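Chapter 9
Surfaces: Where One Thing Meets Another

In this chapter you will learn:
how the texture of a surface changes the way it looks, feels and wears
why friction depends on two surfaces and never on one alone
how to measure the grip between two everyday materials
what a scratch can tell you about hardness

Run a fingertip along the nearest wall, then along a window. You have just done some very good science! Your skin can pick up ridges far too small for your eyes to see, and your brain has already sorted the two materials into "rough" and "smooth" before you've had time to think about it.

Until now we have mostly talked about what goes on inside materials: how atoms are packed, why metals bend and ceramics snap, where the strength of timber comes from. All of that still matters here. But most of what we notice about an object happens at its outermost layer, and that layer has a life of its own.

Start with light. When it strikes a very smooth surface, it bounces off in an orderly way and you get a clear reflection. When it strikes a rough one, it scatters in all directions and the reflection disappears. The same glass can do both jobs, as anyone knows who has seen a frosted bathroom window beside a clear one.

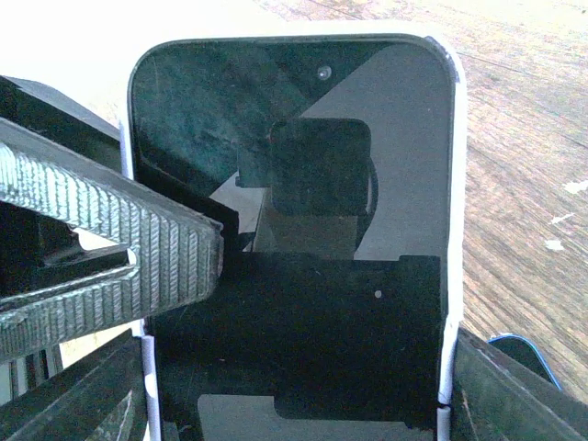 Colour plays a part too. A dark, smooth surface makes a surprisingly good mirror, as there is so little light coming from behind to drown out the reflection. Still water over a deep, shaded riverbed does the same thing, and it's well worth a walk on a calm evening to see it (take a torch for the trip home).

Now think about touch. Makers of everyday goods spend a great deal of effort on how things feel in the hand. Natália Hudec, a designer at Rova, keeps a drawer of 200 small sample tiles, each moulded with a slightly different finish, and asks people to sort them with their eyes closed. They are nearly always better at it than they expect to be! A raised edge or a shallow groove is enough to tell your thumb where it is.

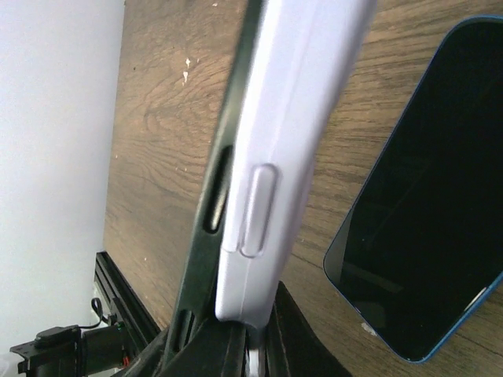
9.1 Friction takes two

People often say that ice is slippery or that rubber is grippy, as though the property belonged to the material by itself. Try pulling a rubber-soled shoe across dry concrete and then across wet tiles. The rubber hasn't changed at all, yet the force you need is quite different. Friction belongs to the pair.

We describe it with the coefficient of friction, the friction force divided by the force pressing the surfaces together. Suppose a block presses on a level bench with a force of 748 newtons, and it takes 328 newtons to keep it sliding at a steady speed. The coefficient is 328 divided by 748, or 0.44. There are no units, because the newtons cancel.
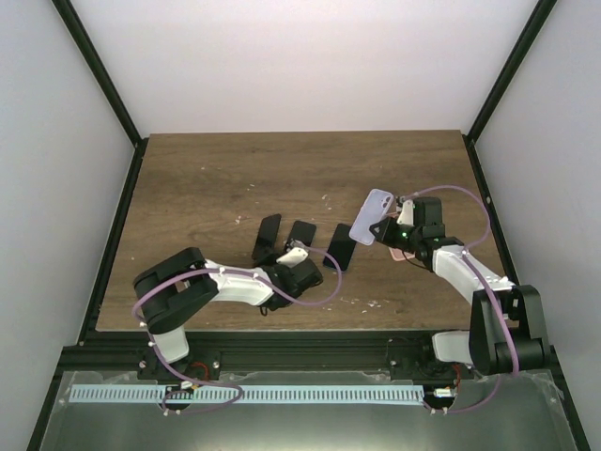
Wear is what friction leaves behind. Each time two surfaces slide, the tiny high points on one catch on the high points of the other, and now and then a fragment breaks away or a groove is ploughed. Most of these marks are too small to bother anyone, but they add up. The wooden tabletop in the photograph has scuffs scattered over its grain, along with small white specks of debris. Loose grit on any surface deserves your attention, as a hard grain trapped under a sliding object can scratch far more deeply than the object would on its own. Wipe your bench down before you begin Activity 9A, and again between trials.

Activity 9A: Tilt and slide

You will need a flat board, a protractor, a small block of wood, and squares of felt, paper and fine sandpaper. Tape one material to the board and place the block on top. Raise one end slowly until the block starts to slide, then record the angle. Repeat with each material, and have a guess before every run!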